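**Kitchen corner notes, February, 14:20**

Second try with the glass noodles. The first packet, from the shop in Ostitz, was old and broke into short pieces, so I don't count that day. The new one is from Pistaritz market and the threads are much longer. This is good for eating but not so good for a small pot.

What I want to settle is which pot we keep on the table for the noodle work. We have 3 candidates on the Stivwood shelf. The big one is too heavy when it is full. The flat one has no room for the rack. So I took the small green one with the straight handle.

Notes for today:

- Put the pot on the blue mat, left of the middle, handle to the front. On the bare table it slides when somebody touches the handle.
- The round wire rack stays in the bottom of the pot. Please do not put it back in the drawer, I was searching for it 2 times this month.
- Noodles go in dry, as one bundle. Do not cut them. I tried with scissors at home and small pieces went everywhere.
- For a later soaking I plan 300 ml of water, measured with the Gebru jug. The lines on the other jug are washed off.

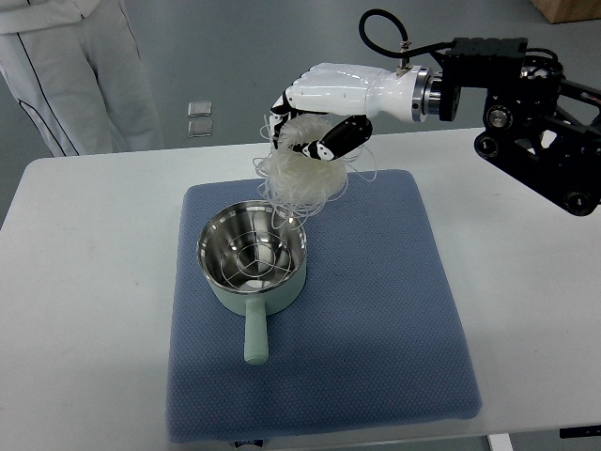
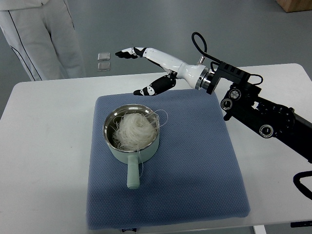 Green pot on the blue mat 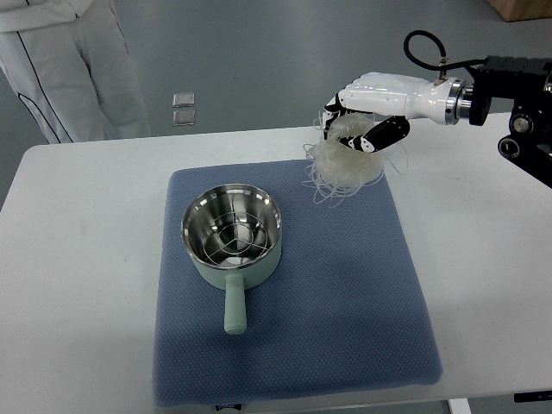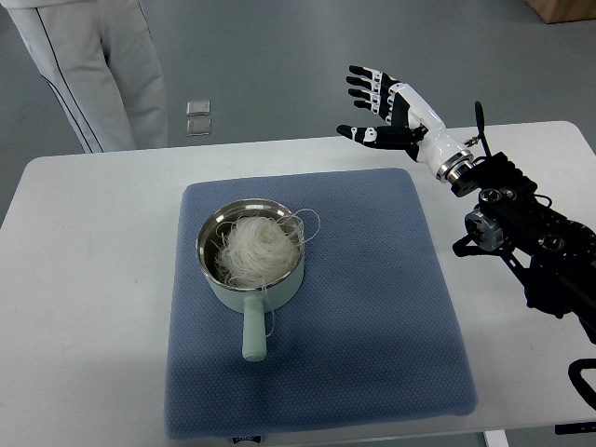
My opinion about the size: the pot is a little narrow for a full bundle. When the dry noodles lie on the rack they stand higher than the rim, and the loose threads want to go over the side. I think they will go down when they become soft, but I have not checked this yet. If it is not so, we take half a bundle and keep the same pot.

The mat must be shaken out over the bin after each try. Short threads stay in the texture and they are hard to see until you put your hand on them.

Still to do: ask for 3 more packets from Pistaritz, same kind. Find a lid which fits the green pot. Write the water amount on the shelf label, in big numbers.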